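Triseo Hand Grippers, Pair – My Long Review

Posted in: Data Collection Gear / Handheld
Reviewed by Roksolana Prokopenko

If you've been following along you know I spent most of last winter with the Trevard single-hand kit, which I liked a lot for kitchen stuff and pretty much hated for anything made of cloth. So when the Triseo pair came up for hire through Pestetska (they rent by the week, and you can put the fee toward buying if you decide to keep them), I signed up for three weeks and gave most of it to laundry and bedding. Blankets, sheets, towels, kids' pajamas. Soft things that won't hold a shape. That's what my current client wants their folding policy trained on, and it's where I've wasted the most takes.

Quick version for the skimmers: I'm buying a pair. There are things that bug me and I'll get to them.

Weight first, since it's the question I get most in the comments. They're lighter in the hand than the Trevard, and the balance sits further back, so my wrist isn't the first thing to quit. My longest run was 67 takes with one sit-down break for tea. I was tired after that but it was a normal tired, and I could still open a jar.

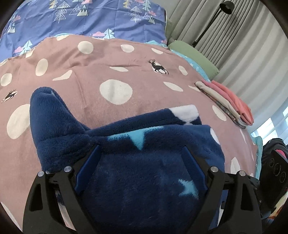 Fleece is my torture test and always will be. It's thick, it's springy, and it wants to slide out sideways the second you lift. With hard fingertips you end up squeezing way too much and then your demos are full of these panicky grabs that no robot should be learning from. Softer pads let me go in slower. I'd come down with the fingers wide, let the pile bulge up between them a bit, and then close. Most of the time I got the layer I was after. Thin cotton sheets were harder, if you can believe it, because picking up one layer and leaving its neighbor behind takes a very shallow approach and I kept going too deep.

The trigger has a nice even pull with no click in it. My old kit had a sort of notch halfway and you could see it in every single width plot, a little stair step, ugh. These plots come out smooth. I sent a batch of 200 takes over to Dovhaniuk (he does the cleanup on our side and he's not a man who hands out compliments) and he wrote back "fine, send more." I've had that message pinned ever since!

Now, two hands. I was nervous about this. Folding a blanket is a two-handed job, and the timing between left and right matters as much as where your fingers go.
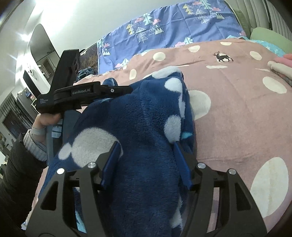
Sync held up really well for me. Both sides start from one button press and I only had 3 takes across the whole hire where one side lagged enough to toss. You do need to be patient at startup – give them a slow look around the room before you touch anything, and don't do it facing a blank wall. Patterned bedding helps a ton. I have some very busy prints in my linen cupboard and for once in my life that was a professional advantage.

What I had to relearn was crossing over. When both grippers are working the same corner it's easy to knock one against the other, and then you've got a jolt in the data and a bad word in your head. I started saying the moves out loud: left holds, right pulls, left lets go. It slowed me down for one Saturday morning and after that I hardly thought about it. If you're training new people I'd have them practice on a hand towel for an hour before you let them near anything bed sized.

Things I'd change:

The carry case. It fits the pair and the chargers and not one thing more, so your spare pads ride in your coat pocket.

The pads pick up fluff. New fleece sheds like a cat, and after a long session I could feel the grip going a bit slick. A damp cloth fixes it in seconds, but you have to remember, and there's no mention of it in the quick start sheet.

The battery light. It's green until it's red. I'd love something in the middle.

Also the app logs you out if your phone locks. I turned off auto-lock and moved on with my life, but come on.

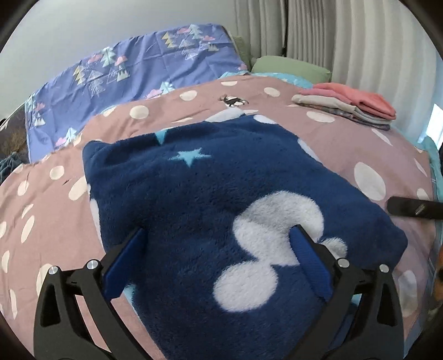 On wear, I can only tell you what three weeks looks like. The pads still close flush, the screws haven't backed out, and I dropped the right one on a tile floor (sorry, Pestetska) with nothing to show for it. They told me the pads are good for 2,000 takes before you'd want to swap them. I'm nowhere near that yet, so ask me again in the fall. Swapping is easy enough that I did it once at the kitchen table just to see how it worked.

Who should get these? If you do cloth, or anything with two hands, I'd go for the pair and skip the single. If you're mostly picking up cups and boxes, the Trevard is still a perfectly good tool and you can find them used. And if you're on the fence, hire first. One week is enough to know whether your wrists agree with them.

My pair is on order and should be here in July. Towels are next, then fitted sheets, heaven help me. Leave your questions below and I'll get to them in the evenings.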